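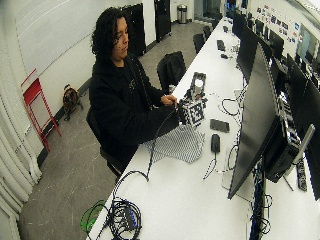 Workstation check, shared desks, Maihi room
Juvura, Parnetville office
Done in March, started 9.15 am

Same list as last quarter, with my ramblings after each line. Shout if you disagree with any of it!

1. Cables on the desktop: NEEDS WORK
Still my biggest moan. We've got thin black and white ones looping all over the place, and they end up under people's elbows. Please use the clips (there are loads in the stationery drawer, I checked).

2. Cables over the front edge: NEEDS WORK
Anything that drops down towards the floor on the sitting side can catch a knee or a chair arm. Run it off the back if it'll reach, and ask me for a longer one if it won't.

3. Spare leads: NEEDS WORK
Lovely that they're coiled, but a coil near the corner of the desk is one sleeve away from the floor. Box them up, please.

4. Power strips: OK
Tested, stickers on, highest number is 261. No strip plugged into another strip, hurrah. I'd still like them mounted underneath and I've put in a request for 3 brackets.

5. Monitors: OK
Stands all firm when I gave them a wobble. Do turn yours to suit you before you start, it takes a second and your neck will be grateful.

6. Computer towers: OK
Vents want a dust. I'll bring the little brush.

7. Chairs: OK, with a grumble
One gas lift sinks slowly over the morning. Reported to Sturine, job 1325, and they say next month.

8. Floor and walkways: NEEDS WORK
Bits and pieces had crept in by the desk legs. Bags and boxes go on the shelves, even if you're only popping in.

9. Posture and breaks: OK
Close-up work with your head down is the one I worry about. Lift the thing up to you if you can, and have a stretch now and then.

Next check is in June. I'll come round before then to look at items 1, 2, 3 and 8 again.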